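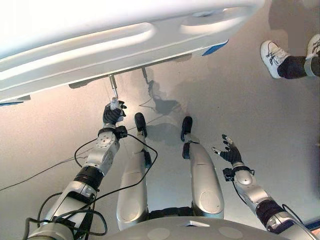
Figure 1. Head view: the left hand closed around the lower end of the metal rod, beneath the white panel.

Reaching and grasping under an overhanging panel: control software for a seated humanoid robot

Final project report, Robotics Laboratory course
Nimden Institute, Department of Automatic Control
Project group 7

Abstract

This report describes software that allows a humanoid robot, placed on the floor with its legs extended, to find and grasp a metal rod hanging below a large white panel. The work covers detection of the rod in the head camera, planning of the left arm motion in the space between the panel and the legs, and control of the hand during closure. The software was written as a set of modules for Virkix, the department's in-house control framework. In the final evaluation the revised system failed in 2 of 20 attempts, compared with 8 of 20 for the first version.

1. Background

The task was set by the Magalhães workshop as part of its course on robot work in low spaces. Most grasping exercises offered by the department use a table at waist height, with the object on top and free space above it. In the present task the object hangs from above, the free space is narrow, and the robot's own legs occupy much of what remains.

The group was asked to deliver a working grasp with the left arm only. The right arm was to be held in a safe posture at all times with the hand open and clear of the floor. Both arms could in principle have been used, but coordination between them was outside the scope agreed in January.

2. System overview

The software is divided into three modules, which exchange messages through Virkix:

rod_finder reads the head camera and publishes the estimated position and direction of the graspable part of the rod.
reach_planner receives this estimate and produces a path for the left arm.
hand_guard supervises the hand during the last part of the reach and while the fingers close.

A small state machine starts the modules in order and returns the arm to its rest posture if any of them reports an error. The operator may stop the sequence from the console at any stage. All messages are logged with a common clock, and the logs may be replayed without the robot. This proved to be the most useful part of the framework for the group's work, as time on the robot was limited to short sessions.

3. Perception

The first version of rod_finder looked for long straight edges in the image and selected the pair that best matched the known width of the rod. It worked well in simulation and poorly in the laboratory. The panel is glossy and strongly lit, and its upper surface is close to white in the camera. The floor is also pale. The rod itself is polished metal and takes on the brightness of whatever is around it, so that parts of its outline disappear. Shadows on the floor, on the other hand, have clear dark edges and were often chosen in its place.

The second version proceeds in a different order. It first finds the lower rim of the panel, where the change from the panel to the floor is usually visible, and then searches downward from the rim for narrow shapes that are connected to it. A shape which cannot be traced back to the rim is rejected. This removed nearly all of the false detections caused by shadows.

A further difficulty was that the head camera also sees the robot's arms, hands and legs. The metallic arm segments resemble the rod in colour and brightness. The group therefore added a body mask, drawn from the joint angles and the robot model, which covers those parts of the image where the robot expects to see itself. The mask was widened around the left forearm to include the cables, whose position is not given by the joint angles.

4. Planning

The planner treats the panel as a solid volume with a margin below it, and the floor and both legs as fixed obstacles. Paths are found by random sampling and are then shortened.
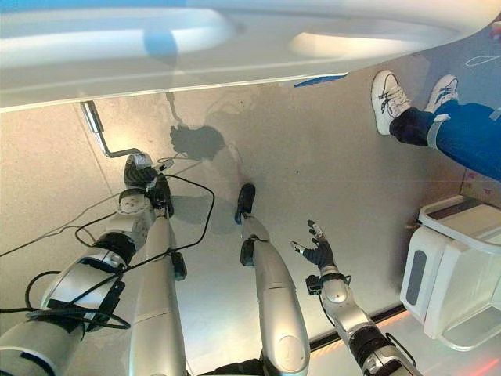

Figure 2. Left hand near the floor, fingers partially curled, with the rod above it. The right hand is open and raised.

Two changes were made after the first laboratory session. The first concerns the direction of approach. The original planner was free to approach the rod from any side, and it tended to prefer short paths that brought the back of the hand close to the panel. The revised planner begins every reach from a low waypoint near the floor and moves upward from there. The paths are longer, but the clearance below the panel is greater for most of the motion.

The second change concerns the cables on the left arm. These are not represented in the robot model, and an early attempt to model them as a chain of small bodies made planning too slow to be practical. The group instead added a cost for rotation of the wrist and for fast changes in elbow angle. This does not guarantee that a cable will stay clear of the hand or the leg. It does keep the arm within a range of postures in which the cables could be inspected beforehand.

5. Hand control

Closing the fingers at a fixed position was found to be unreliable, as a small error in the estimated rod position caused the thumb to push the rod away before the other fingers had made contact. hand_guard therefore closes the fingers slowly until the motor current rises, stops each finger separately, and then closes all of them together to the final grip.

During this phase the arm is made compliant in the plane across the rod and kept stiff along it. Early tests with compliance in every direction allowed the hand to slide downward.

6. Evaluation

Each version of the software was given 20 attempts from the same rest posture. An attempt was counted as successful if the hand closed on the rod and kept its grip until the operator gave the release command. Attempts stopped by the operator were counted as failures.

First version: 8 failures
Revised version: 2 failures

Most failures of the first version were traced to perception. Both failures of the revised version occurred during finger closure, with a correct rod estimate and a completed path. In each case the current threshold for the thumb was reached early, and the finger stopped short of contact. The group suspects friction in the thumb joint, but the logs do not contain enough information to confirm this.

7. Limitations and further work

The evaluation used a single panel and a single lighting arrangement. The rim detector depends on a visible difference between panel and floor, and it would be expected to perform worse on a brighter floor. The robot's legs are assumed not to move after start-up - an acceptable assumption for the seated posture, but one that must be removed before the planner is used elsewhere.

People standing near the robot are not represented in the planner. Safety during the sessions relied on the operator's stop and on low joint speeds, and any extension of the work should begin with this point.

The source code and replay logs have been placed in the Gisetti archive together with the configuration used for the final evaluation. The configuration for the first version is stored separately, under the tag "edges", and requires the older release of Virkix.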